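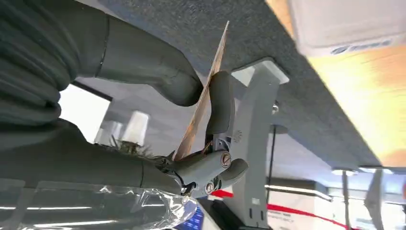 # Traltance hand-guiding kit, three weeks in

31 March 2020

I bought the Traltance kit to teach our arm some simple handling jobs without writing every position out. It comes with a clamp-on handle, a foot pedal and a licence for the Durkirico software. I paid £907 with delivery. There is a cheaper version without the pedal, and I would not bother with it.

Fitting took most of an afternoon. The handle went on easily enough but the pedal lead is short, and the printed guide still shows the old connector. Sergate, who sold it to me, sent the right page the next morning.

To teach a task you hold the pedal down, move the arm through the job by hand and let go when you are finished. Durkirico saves the run and you can trim the ends. Three good runs were enough for moving a block from one tray to another.

Thin sheet is harder. Getting the fingers to take a flat piece and keep it standing on edge needs small wrist movements, and the handle is too stiff for those. I ended up doing the large moves by hand and the last part from the Huamán remote, which I already owned. The kit accepts it without complaint – you pick it from a menu and carry on in the same recording. Nudging one finger at a time with the remote is slow, but the runs are cleaner.

I have saved 159 runs so far and kept 100 of them. Most of the rest were my own fault, usually from letting the pedal up too soon. The software does not warn you when this happens. It simply stores a short run with the others, and you find it later.

Other points:

- The handle gets in the way near the table. Take it off for low work.
- Playback at full speed is rougher than at half speed.
- There is no undo after trimming, so copy the run first.
- The pedal slides on a smooth floor. I stuck a rubber mat under it.

For blocks, boxes and anything with a bit of thickness, I would buy it again. For card or veneer, budget for a remote as well. Four out of five if you already have one, three if you don't.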